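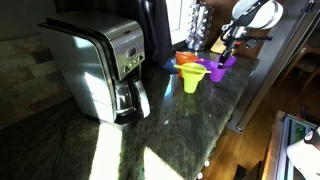
Break room coffee maker, Grudanville office
Status: open
Last updated: March

Problem: Drip machine stops partway through a 12-cup brew. Display stays lit. Pod drinkers not affected.

8:10 am. Ran plain water, no grounds. Stopped again, carafe under half.
8:40 am. Descaled with vinegar and water, then two rinses. Full pot in 19 minutes, still slow.
2:15 pm. Reseated the carafe and lid. No change. Asked Thibodeaux for a new valve. Please brew up to six cups until it comes.
Darnell Dunleavy

Comments (2)

mk: Same at Farncombe. Valve fixed it.

Rosa T.: Can we keep the plastic cups away from the machine?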